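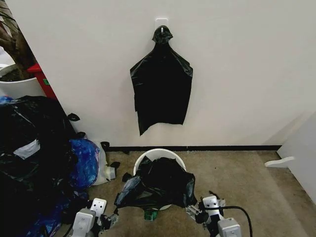

April 3, 2019

Gripper notes, week two. Quick one because I have to get the demo branch merged before dinner and I've been putting this off.

So. Bags. Everybody who tests a gripper tests it on blocks and cups and maybe a banana, and I did too, for a whole week, and both sets of fingers I've got here looked great. Then I put a black trash bag over a white bucket and both sets looked terrible, in different ways, and that's the post.

What I'm comparing: the Varanent parallel fingers (flat pads, stiff, came with the arms) and the Flerna ones (softer pads, a bit of give at the tip). Same arms, same controller, same head camera. Santosh Ahuja lent me the Flerna set and wants them back, so I have been rushing. Sorry Santosh.

The task is take the bag by the rim, one gripper each side, open it up, pull it down over the edge of the bucket. Two hands the whole way. I'm teleoperating, no policy yet. If I can't do it by hand with full control I don't see how a model learns it from me.

Varanent first. Closing force is great, too great for this really. The pads come together flat and the plastic just lies there between them, and if I've got a fold it holds forever. If I've got a single layer it slides out as soon as the other arm pulls. I couldn't tell which one I had until I pulled. No force reading that means anything at that thickness, the signal for one layer of bag and for nothing at all look the same on my plot.

Tried slowing the close. No help. Tried closing harder, which tore the rim of one bag and then I spent ten minutes getting a little ribbon of plastic out of the finger linkage with tweezers.

Flerna. Softer pads grip a single layer much better, no contest. Slides less, tears less. But the tip is fat. Getting it under the rim when the bag is lying against the side of the bucket is miserable, you push the plastic along in front of you and it bunches up and now you've got a worse problem than you started with. Also the give in the tip means what I see and what I feel on the leader arms don't agree, there's a tiny lag and I kept overcorrecting.

Numbers, for what they're worth. I logged 102 tries over both sets. I'm not going to post a success rate because I changed my mind about what counted as success partway thru, and Emese Erdős would (rightly) yell at me. Rough feeling is Flerna wins on holding, Varanent wins on picking up, and niether wins on the whole job.

The camera thing. This suprised me more than the fingers did. Black glossy plastic is awful for depth. The head camera's depth image has holes all over the bag, wherever there's a shiny highlight, and they move when the bag moves. Carpet is fine. Wall is so-so, big smooth white wall, not much for the stereo to hold on to. Bag over bucket comes out as a sort of torn blanket with the edge missing, and the edge is the one part I need.

For teleop it doesn't matter, I'm looking at color. In color the black against the white bucket is easy. But anything I train on depth is going to be learning from holes. So for now color only, and I've turned exposure down a notch so the highlights don't blow out. Looks gloomy, works better.

I did have a wrist camera on the left arm for an afternoon. Loved the view of the rim, hated the extra cable. Snagged once, unplugged itself once. Took it off again. Cable routing on these arms is its own post, and a grumpy one.

Controller: still on the Whitelaw board. Fine. I was going to swap in the Brenwood one and compare, but the cable I ordered has the wrong connector on one end so that's waiting. What I can say about the Whitelaw is that the default gripper ramp takes 600 ms to go from open to closed and you really notice that with something floppy. By the time the fingers shut the bag has drifted. I cut the ramp in half and both sets of fingers got better right away. Should have done that on day one. If you've got one of these boards go look at that setting before you buy new fingers, seriously.

Other small stuff, in no order:

Pinch at a corner or a fold, never the middle of an edge. Both hands.

Don't pull the arms apart straight away. Lift a little first – nearly every slip I had was a straight sideways pull.

Thicker bags are so much easier that I think testing on them is cheating.

Wipe the pads. Carpet fuzz gets on them and grip goes to nothing. I wiped every 5 tries, would do it more often next time.

Emese thinks I should print a thin fingertip and glue the Flerna pad material onto it, so you get the narrow edge and the sticky surface. Probably right. I have 2 blanks left and one of them is warped, so one real attempt I guess. Her other idea was thin steel lips like on a spatula and I am a little scared of what that does to a bag.

Next up: the printed tip, then the Brenwood swap when the right cable shows up, then knots. Tying one, I mean. I tried it once with the Varanents yesterday and gave up before my coffee was done.

If anyone has depth working on shiny black plastic, at any price, please email me. Comments are still broken, I know, I'll fix it after the merge.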